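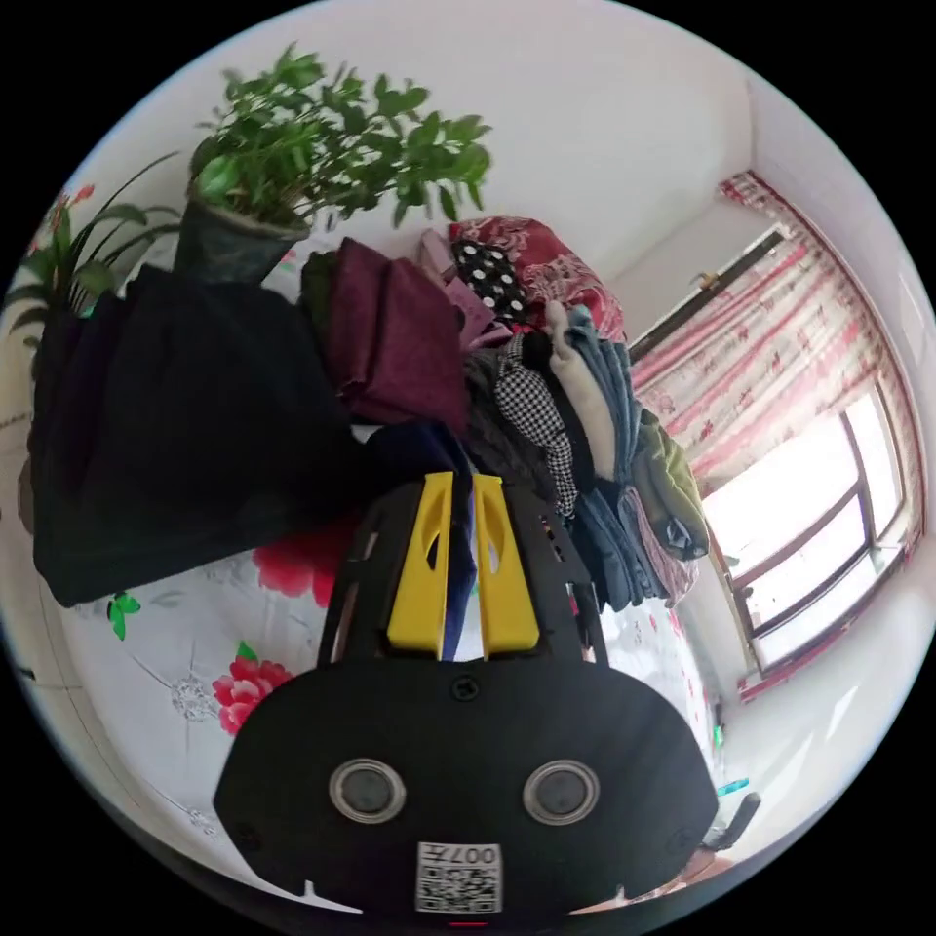

A hand-held gripper with two yellow fingers over a bed with a pile of clothing.

The Guva finger-slip fault was a defect in the Guva hand-held gripper, a tool used to record household handling tasks for robot training. It was first reported in January by Olga Garcia, a test engineer at Nanum, during work with mixed clothing.

Under repeated side loads, the screw holding one finger to its carriage could back out. The finger then shifted by up to 2 mm while the software continued to log the commanded opening. Thick garments such as denim produced the fault more often than light ones. A review led by Henrique Magalhães examined 2864 recordings and withdrew 449 in which the logged and measured openings disagreed.

Two operators received pinched fingertips when a loose finger snapped back — neither injury required treatment. Nanum suspended use of the affected units until the screws had been replaced with a locking type supplied by Barreto. A start-up check, written by Beat Hubmann, now closes the fingers fully and rejects the unit if the zero position has moved. The withdrawn recordings were not restored.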